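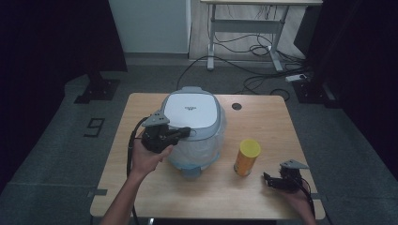 Remo Caputo wanted to know whether the planner ever says it doesn't know. Most of them don't, he wrote to us: they return a trajectory with a green check next to it and leave you to discover the rest at the bench. He had sat through a demo of somebody else's package the week before and was not in a generous mood.

Fair question, and we would ask it of our own product. Sarnden does say it, in the form of a refusal code and a short line of text, and it says it more often than some buyers like.

Sarnden 2
Grasp planning and demonstration replay for two-arm tabletop work
Made by Skomeck

What it does
Sarnden takes recordings made with hand-held grippers, cleans them up, lines the left and right hands up in time, and turns them into motions a two-arm cell can try. It also plans short reaches on its own when the recorded ones won't fit the arm you have. Typical material is household stuff on a table: one hand up against the side of an appliance, the other down low near an upright can. Those jobs look easy and break a lot of software, mainly at the moment when one hand has to hold still while the other one moves.

What it does not do
It does not learn a task from a single recording. We have seen that claim on other people's pages and we would like to see it repeated on a Monday morning with a different table. Plan on recording the same task many times, with the objects moved between takes.

It does not estimate force. If your grippers don't report it, Sarnden will not guess, and a lid that needs a firm push will get whatever your controller gives it.

It is not a safety system. The collision check runs on the geometry you load. A cable you didn't model is a cable the planner will happily go through.

Clear or shiny housings are a weak spot. Depth on translucent plastic is poor with every camera we've tried, and the perception module marks those patches as unknown. You can tell it to fill them in. We leave that off by default and suggest you do the same until you've watched it get one wrong.

Recording cleanup
The cleanup tool is the part customers use most and the part we can defend best. It flags dropped tracking, hands that jump between samples, and takes where the two gripper clocks drift apart. Flagged takes are set aside, never deleted. You review them in a plain list with a scrub bar. There is no automatic score from zero to a hundred, since we tried one and couldn't explain what a 74 meant.

Our own test
We ran 1,031 recorded takes through the cleanup tool at our Stolthorpe shop before release. That is one shop, one set of lights and people who already knew the software. Treat it as a sign that the tool holds up under a decent-sized batch and nothing further. We don't publish a success rate for replay, because the figure depends so heavily on your arms and your objects that ours would be no use to you.

What you need
A Linux workstation with 8 cores or better
Two tracked hand-held grippers with time-stamped output
At least one fixed or head-mounted camera, calibrated
A model of your table and anything bolted near it
Someone who can read a log file

Price and license
$2,000 per workstation, per year. Updates are included for the year. The software keeps running after the license lapses, without updates or support. Sites still on the old Sorrentino file format can import it, although gripper width was stored differently there and should be checked by hand after import.

Trial
The trial is the full program with no watermark and no cap on takes. Use your own recordings. The sample set that ships with it was chosen by us, so of course it works.

Known problems in this version
Undo does not reach back past a clock realignment.
Replay preview stutters with more than two cameras open.
Refusal text is in English only.

Questions before buying go to Rosalba Farina at Skomeck. Send a few of your worst takes along with them.

Page last changed Sunday, January 14, 2018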